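Hand gripper and folding station check, Skolum room, 2020-10-05
Checked by: Caroline Mugo
Reason for check: finger stayed closed after trigger release, operator's thumb pinched
Status: Paju gripper out of use, station open with conditions

What happened

The operator was folding soft clothes with the Paju hand gripper. On the 14th item of the session the trigger came back but the fingers stayed shut on the cloth. The operator kept hold of the body with one hand and tried to open the fingers with the other. They let go suddenly and closed again on the thumb. The skin was not broken. Ice was put on it and the operator stopped for the day.

The session log shows a trigger value at fully open while the finger position still read closed. No warning came up on the screen. The operator knew there was a problem only by looking at the fingers.

I did the full checklist afterward on both the gripper and the station. Comments are under each line where I have something to add.

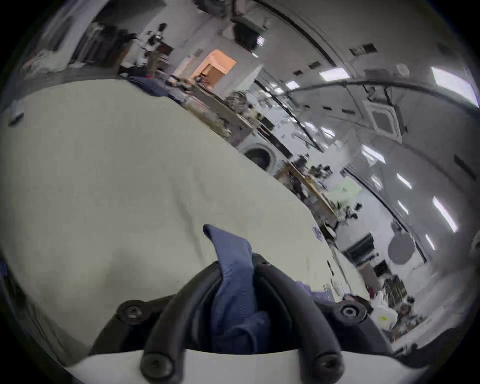

Part 1. Hand gripper

1.1 Fingers free of cracks and chips: PASS
Both flexed by hand with the power off. No white marks or splits along the curve.

1.2 Finger screws tight: FAIL
The large screw at the base of the right finger turned under light pressure. With it loose, the finger can lean inward and bind when there is cloth between the tips. I think this is the main cause, but see 1.4. The Tremari build sheet asks for thread lock on these screws and I found no trace of it.

1.3 Side plate screws tight: PASS
Left and right both held.

1.4 Drive clean, no lint or thread: FAIL
Lint was packed in behind the right finger pivot. It came out in one piece with tweezers. Towels and fleece shed the most and we had run both that week. There is no cleaning step in the current session sheet, so I can't say when it was last done.

1.5 Trigger returns fully when released: PASS
Worked it slowly and then fast. The spring is fine. The trigger did its job; the fingers did not follow.

1.6 Fingers open fully with thin cloth held: FAIL
Repeated with a cotton shirt, pinched at the hem and twisted. The fingers hung closed on 2 of the tries. With the screw tightened and the lint out, I could not get it to happen again. I would still like the bench test in Part 4 done before anyone uses it.

1.7 Closing force under limit: NOT DONE
The force gauge is at Flerska for calibration. Leave this line open. Do not write PASS from an older sheet.

1.8 Body free of damage: PASS
Light scuffing only.

1.9 Stop button reachable by the hand holding the gripper: FAIL
It can be reached, but only by shifting your grip. The operator said they did not think of it at all. Moving it is a design question and I have passed it to Tremari.

Part 2. Table and cloth

2.1 Cover flat, nothing to catch a finger on: PASS with comment
Small creases are fine. Pull the cover straight if there is a fold deep enough to pick up. In the log there are earlier cases where the gripper took the cover along with the garment, and the operator had to work it loose. That puts a hand near the tips in the same way as this incident did.

2.2 Garments checked for pins, tags and hard parts: PASS
Jeans need a second look. A rivet or zipper pull between the tips can wedge them.

2.3 Only the garment in hand and the finished pile on the table: FAIL
Other pieces were left out at the time. They did not cause this, but they cut down the space for setting the gripper down. Put waiting garments in the bin.

2.4 Gripper set down with fingers facing away from the operator: NOT SEEN
Nothing in the log either way. Please do it from now on.

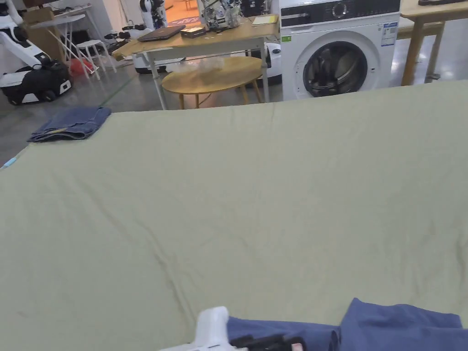

Reading time: 9 min

Part 3. Room

3.1 Floor clear where the operator stands and steps back: PASS with comment
Clear on the operator's side. Keep loose items off the floor on the far side too, near the stools and the mobile bases. People walk through there to reach the washer.

3.2 Mobile robots powered down during hand gripper sessions: PASS
Base switches off, confirmed with the key list.

3.3 Washer not running during a session: PASS
It was off. The spin cycle is loud enough to cover a motor that is straining, so the rule stays.

3.4 Cables off the walking path: PASS

3.5 First aid box stocked and easy to find: FAIL
Stocked, but the operator had to ask where it was. Moved to the hook by the door. Label still to be printed.

3.6 Second person within earshot: PASS
Austra Org was in the room and shut off the supply.

Part 4. What has to be done before the gripper goes back

Tighten all finger and plate screws, with thread lock. Mark each head with a paint line so a loose one shows.

Clean both pivots. Add cleaning to the start-of-session sheet.

Add a fault to the logging program: if the trigger reads open and the fingers do not follow, beep and cut motor power. Austra has this.

Run 390 open and close cycles on the bench, with thin cotton between the tips. Any hang is a fail, and the count starts over after the repair.

Get the gauge back and complete 1.7.

If the fingers stick during a session, switch off power first. Wait for the light to go out. Then open the fingers with the plastic wedge, keeping your own fingers out of the gap. Do not pull on the cloth. Stretched cloth is what made the tips snap free this time.

The spare gripper passed every line in Part 1 except 1.7 and 1.9. It may be used for sessions of up to 14 garments with a second person in the room, and the pivots must be checked after each one.

C. Mugo

Comments

Austra Org
The fault check is in and working on the spare. It false-triggered on thick denim at first, where the fingers just open slowly. I gave it a longer wait. Tell me if it beeps at you on anything else.

fold_desk
Where is the plastic wedge kept? I looked in the drawer and only found the tweezers.

Caroline Mugo
On a cord at the end of the bench now. There was only one and I had it.

rkl
We had a loose finger screw on the older Paju too. Same side. Might be worth asking Tremari if the right one takes more load.

Caroline Mugo
Thanks, I didn't know that. If you still have the sheet for it, please send it over and I'll add it to the report.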